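I've been running the Koltix hand gripper kit for a while now, mostly on laundry jobs, and Lina Masri keeps asking what she should budget for hers. So here's my take!

**Koltix hand gripper kit, $1591**

- Two black fingers with textured grip pads. You want spare pads in the order (trust me), and they come in packs of 2.
- Mount and screws. Get your own small screwdriver - the one in the box is awful.
- Practice clothes. Everyone budgets for the tool and forgets these! Puffy jackets are the ones I'd plan extra hours for, all those slippery stitched channels and a lining that bunches up by the collar.
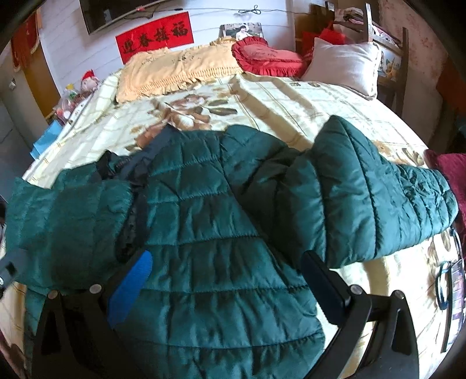 ## What I'd buy first

One kit, one spare set of pads, and a bag of mixed secondhand clothes. Mine came to $41 for the bag. Rochelle Szabo went straight for two kits and I kind of get it, but I'd hold off on the second until October, when Koltix usually updates the price list.

Shipping is extra, and the case is sold separately.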